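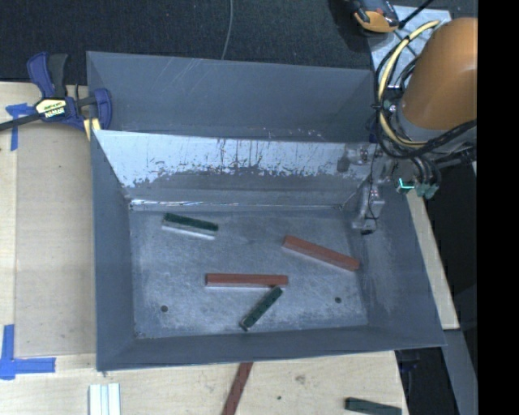 Set a fixed term for every officer, and publish it

Posted 7 Jul 2018 by Chaltu Alemayehu

The Sirkmont Women's Circle has 41 paid members and a constitution that runs to 12 clauses. None of those clauses says how long a person may hold office. I have read the constitutions of the Mason and Cellthorpe groups, and theirs are silent on the point as well. My argument is that this gap should be closed at the December annual meeting, with a limit of three years in any one post.

The present rule is clause 7. It says officers are elected annually by show of hands. In practice the chair reads out the name of the current holder, asks whether there are other nominations, waits a moment, and declares the post filled. The procedure is valid. It also gives a new member no way of knowing that a post is open in any real sense. To stand, she has to put her hand up against a woman who is sitting six feet away and who has usually made the coffee.

Adanech Seyoum has been our program secretary since before I joined. She books the speakers, and she books them well. The trouble is where the information lives. Speaker phone numbers, fees agreed, hall requirements and the names of people we should not invite back are in a notebook in her kitchen drawer. When she was in the hospital last spring we had two evenings without a speaker, and on the second we did not know that one had been booked until he arrived. I do not count this against her. She was never asked to keep the records in any other form, and a person who expects to hold a post indefinitely has little cause to write down what she already knows.

A fixed term changes that. If the holder knows in her first month that she will pass the post on at a known meeting, handover becomes part of the work. At Mason, where Wubit Tesfamariam gave up the secretary's job voluntarily after three years, the handover file included a calendar of deadlines, a list of keyholders and a copy of the hall agreement. Her successor ran the next open evening from it with two phone calls.

The usual objection is supply. Small groups say they cannot fill posts as it is, and that a limit would remove the only people willing to serve. I take this seriously, and I think the evidence for it is weaker than it sounds. We have asked for nominations in the same way every year and received the same answer every year, which tells us something about the question. Last winter Yuto Kuroda, who helps with our newsletter, put a slip in each copy asking readers which jobs they would consider if the present holder stepped down. Nine came back with a name and a job. None of the nine had ever raised a hand at the annual meeting.

A second objection is that experience would be lost. My draft does not bar anyone from office altogether. A member who completes three years in one post may stand at once for a different one, and may return to the first after a gap of one year. The outgoing officer would also attend meetings for three months as a non-voting adviser. Experience stays in the room under those terms. What moves is the authority to sign things.

Wubit Abdella has proposed a softer version, in which the limit could be waived by a vote of the members present. I would vote against that. A waiver has to be asked for in front of the person it concerns, so it would be granted every time, and we would be back at clause 7 with an extra paragraph.

There is one practical matter to settle in advance. If all terms start in December, all of them will end together. The first elections should therefore be staggered: the chair for one year, the secretary for two, the remaining posts for the full three. After that each post follows its own cycle. The dates should be printed on the inside cover of the yearly program, beside the names, where a new member will see them.

The text of the amendment is 336 words long and will be on the table by the door at the next two meetings. Clause 11 requires written notice of any change to the constitution, so comments on the wording need to reach me before the November newsletter goes to print.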